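The long road back to Romton

Irura went out of the cup in the second round this season, beaten 3–1 away from home on a wet pitch, and the bus was back in town before midnight. A year ago a result like that would have been treated as a crisis. This time the players had training the next evening and all but one of them turned up.

Marius Ardeleanu has managed the side since the summer of last year. He is 44, a former left back who played most of his career two divisions higher, and he took the job when the club had 14 registered players and no goalkeeper. His first match ended in a 6–0 defeat.

"I knew three of their names," he says. "The rest I called by their shirt numbers until half time."

Things improved slowly. He moved Kalinowski, a winger who had never liked tracking back, into the center of midfield and told him to stay there. He signed a goalkeeper from the local indoor league. By spring Irura had stopped conceding from corners, and they finished four points clear of relegation.

The ground helps. Romton is a small place with one covered stand, 530 seats and a grass bank behind the far goal where people bring their own chairs. The record gate is 1232, set in 2000 for a promotion play-off that Irura lost on penalties. Older supporters still talk about the second kick, which hit the bar and went over the wall into the road. 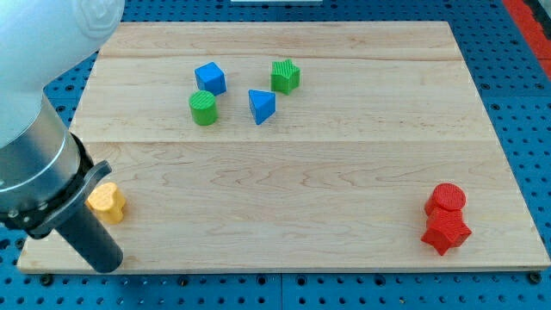
Crowds fell away for a long time after that. The club dropped two divisions, sold its training field and spent four seasons sharing a pitch with Prornorport, ten miles down the coast. Some supporters refused to make the trip. Others went and complained about the parking.

The return to Romton came in September, after the drainage was finally redone. The first match back was against Prornorport, as it happened, and it finished 1–1. Kalinowski scored from a free kick that took a deflection off the wall – he claims it was going in anyway – and the visitors equalized with eight minutes left.

Ardeleanu did not enjoy the draw. He thought his side sat too deep after the goal and he told them so in the dressing room. They have lost only once in the league since then.

His contract ends next summer and talks have not started. He drives 60 miles each way for training, twice a week, and does his team selection in the car.

"My wife says I talk to myself on the road," he says. "I'm picking the bench."

Irura's next home game is on 11 November 2018. The left back is suspended, and Ardeleanu has yet to decide who plays there.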